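Print this article | E-mail to a friend

The Bats of Manaston
By Marlina Kwok

Dusk. Cold hands, a thermos, a hole in a church roof. Then the first one drops out and is gone before I've got my pencil up.

I came to Manaston for one night to see the roost and stayed six. The colony lives over the old chapel, in the gap between slate and plaster, and on a good evening in May it puts 217 bats into the air. Brown ones, small, thumb-sized bodies. They go down the lane, over the mill pond, and split up at the willows. Every night the same way, near enough. Hedges matter to them. Take out a hedge and you've taken out a road.
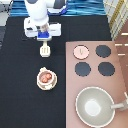 Do small bats drink blood?

The ones in this part of the world eat insects. Only three species anywhere live on blood, all of them in Latin America, and the chapel bats want midges, moths, caddisflies and whatever else comes up off the water.

Insect eaters, then, and busy ones. A nursing mother needs a lot more than a male does, and she's hunting most of the night with a break to go back and feed the pup. One pup a year, usually. That is slow for an animal so small. A mouse would have had litter after litter in the same time. It also means a bad spring hurts for years afterward.

Manaston had a bad spring. Wet, then a late frost, hardly a moth on the wing. The count fell under 200 and stayed there for two seasons. People in Rurnley, down the valley, lost their roost altogether when a barn was re-roofed in the wrong month. Nine pups on the floor. I was shown the spot and didn't stay long.
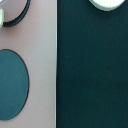 What brought the chapel colony back was mostly the pond. The bank had been mowed right to the edge, and when the mowing stopped the reeds filled in and teh insects came with them. Lights helped too, or rather less light. The lamp on the lane now goes off at nine. Fedine Farm, on the far side, let its hedge grow out and quit spraying along it.

Winter is the part I didn't get to see. They leave the roof in fall and head for the old mine at Majimbun, cold and damp and steady, which suits them. Heart rate right down. Each time they're woken they burn fat they can't replace until spring, so the entrance has a grille with gaps wide enough for a bat and to narrow for a person.

Last evening, light rain. They came out late. I stood under the yew with my hood up and heard them before I saw anything, that dry chatter under the slates, then wings past my ear and away toward the water.

Back to top | Contact us | Copyright 2021. All rights reserved.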